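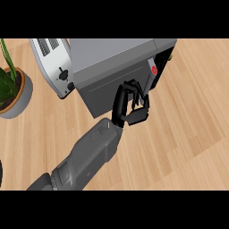 第2号 1/2ページ

Trudmontについて

Trudmontは、ロボットの「手」を試して比べることを仕事にしている会社です。グリッパ、アーム、カメラ、コントローラ。カタログを並べて眺めているだけではわからない違いを、同じ作業、同じ条件で動かして確かめ、その結果をお客様にお渡ししています。自社ではグリッパもアームも作っていません。売ってもいません。そのぶん、どのメーカーの製品にも同じように夢中になれるのが、私たちのちょっとした自慢です。

はじまり

会社を始めたのはPhyllis HebdenとKirstin Patersonの2人です。以前は同じ装置メーカーで働いていて、Hebdenは制御、Patersonは機構設計の担当でした。当時、食品工場向けのピッキング装置を作る仕事があり、平行2指のグリッパにするか、多関節の指を持つハンドにするかで話がなかなかまとまりませんでした。どちらの案にも立派な資料がついていたのに、同じトレイの同じパンを両方でつかんでみた人がいなかったのです。2人は終業後に治具を組み、次の朝までかけて両方を動かしました。結果は引き分けに近いものでしたが、楽しくてたまらなかった、とHebdenは今でもその夜のことをよく話します。

それならこれを仕事にしよう、というのがTrudmontの出発点です。最初の事務所はUrkportの港に近い倉庫の2階でした。冬は寒く、エアコンプレッサーの音が階下の会社に響いて、よく謝りに行きました。今は同じUrkportの中で少し広い場所に移り、実機の部屋とシミュレーションの部屋を分けて使っています(コンプレッサーは防音箱に入りました!)。

家の中の作業に取り組む

この数年でいちばん増えたのが、家庭の中で働くロボットについてのご相談です。工場の部品と違って、家電は形も表面もばらばらで、置かれ方も毎回違います。つまみは丸く、ボタンは小さく、箱型の機器の角はつるりとしていて指のかかるところがありません。ハンドにとっては難題だらけで、だからこそ試しがいがあります。

ページ冒頭の画面は、シミュレーションでの接触試験です。灰色のアームに黒い多関節のグリッパを組み合わせ、箱型の家電の前側、下の角に当てています。隣には白と銀のトースターを立て、鉢植えも置いてあります。舞台は板張りの床です。

角への接触は、私たちがとても好きな課題のひとつです。平らな面なら、たいていのグリッパはそれなりに触れます。ところが角になると、指の長さ、関節の曲がり方、指先のパッドの向きといった設計の考え方が一度に表に出てきます。長い指で回り込むのがよいのか、短い指で押さえるのがよいのか。手首をどこまで寝かせられるか。アームとの相性も大きく、同じハンドでも取り付ける角度を変えただけで印象ががらりと変わることがあります。

周りに物を置くのも大事にしています。何もない床の上で成績のよかった動作が、トースターをひとつ隣に立てただけで肘の逃げ場をなくしてしまう、ということが本当によく起こるのです。そういう失敗が見つかると、部屋じゅうから人が集まってきます。

試し方

標準の比較では、ひとつの組み合わせにつき1,000回の試行をシミュレーションで行います。物の位置と向き、床の摩擦、照明、カメラの取り付け位置を毎回少しずつ変えます。乱数の種はすべて記録し、どの組み合わせにも同じ順番で同じ条件を与えます。片方だけが運のよい配置に当たる、ということを避けるためです。

そのあと、条件を絞って実機に移ります。シミュレーションは接触の瞬間がどうしても苦手で、ゴムのパッドがわずかにめくれる、ケーブルが突っ張る、カメラの固定ねじがゆるむ、といったことは実物に教わるしかありません。両方の結果が食い違ったときは、食い違ったまま報告書に載せます。食い違いの中身を調べる時間も見積もりに含めています。

見ている項目は、対象と課題によって変わります。グリッパなら、接触位置のずれ、保持中の滑り、開閉にかかる時間、指先を交換する手間。アームなら、届く範囲の端での振る舞いと、狭いところでの姿勢の取りやすさ。カメラなら、手が対象を隠してしまったときにどこまで見えているか。コントローラについては、応答の速さのほかに、設定画面の使いやすさも見ます。初めて触る担当者に説明書だけを渡し、最初の動作までにどこでつまずいたかを書き留めます。この「つまずき帳」は評判がよく、メーカーの方から先に読みたいと言われることもあります。

ZovuraとNuttall

社内で育ててきた道具が2つあります。

Zovuraは、試験の場面を組み立てるためのソフトウェアです。家電や家具、食器などのモデルを並べ、アームとハンドを選び、条件の振り幅を決めると、あとは夜のうちに回しておけます。画面はそっけないのですが、グリッパを付け替える操作だけは誰よりも速くできるように作り込みました。Hebdenが「付け替えが面倒だと、人は比べるのをやめてしまう」と言い続けたおかげです。

Nuttallは、実機用の手首まわりの治具です。アームの先端とハンドのあいだに入れて使い、力センサとカメラの台座を兼ねています。Patersonが設計し、何度も削り直してきました。初期のものは重すぎて、小型のアームに付けると先端が下がってしまい、正直なところ評価どころではありませんでした。現在の版はずいぶん軽くなり、取り付けに使う工具も1本で済みます。歴代の試作品は棚に並べてあるので、見学の際にはぜひ手に取ってみてください。

どんな人が働いているか

機械、電気、情報の出身者のほかに、元は家電の修理をしていた人や、舞台の大道具を作っていた人もいます。ドアの蝶番やつまみの重さについて語り出すと止まらない人が多く、昼休みの話題もだいたいそんなところです。家電量販店へ資料用の寸法を調べに出かけると、なかなか帰ってきません。

毎年8月には、通常の仕事を止めて社内の持ち寄り試験を行っています。各自が好きなハンドと好きな課題を選び、ほかの人の課題にも自分のハンドで挑戦するという催しです。昨年はふた付きの容器が題材として人気で、密閉式のふたには吸着式のハンドも多指のハンドもそろって苦戦しました。ここで生まれた課題のいくつかは、その後、標準の試験にも入っています。

お約束していること

報告書には、うまくいかなかった試行も載せます。動画も、成功した回だけを選んでお渡しすることはありません。比較に使った設定ファイルは一式お付けしますので、お手元の環境でやり直していただけます。やり直した結果が私たちのものと違ったら、ぜひ知らせてください。その手のご連絡は大歓迎で、これまでにも条件の書き漏らしを教えていただき、報告書の書式を直したことがあります。

メーカーからのご依頼でも、利用者側からのご依頼でも、試験の手順は同じです。順位をつけてほしいというご要望には、課題ごとの結果でお答えしています。軽いものに強いハンド、角に強いハンド、見えないところで頼りになるハンドと、それぞれに得意な場面があり、ひとつの点数にまとめてしまうのはもったいないと思うのです。

ご相談と見学

機種選定の初めの段階でも、すでに導入した設備の見直しでも、お気軽にお声がけください。「こういう物をつかみたいのだけれど」という一言と、対象物の写真が数枚あれば話を始められます。実物を送っていただけるなら、なおうれしいです。割れ物の場合は箱にその旨をお書きください。

見学は事前のお申し込みで受け付けています。お手持ちのグリッパを持ち込んでいただくこともできますので、取り付け面の寸法と電源の仕様をあらかじめお知らせください。当日はNuttallに載せて、実際に動かしながらお話ししましょう。

最終更新:2021年3月28日

次のページ:設備と対応機種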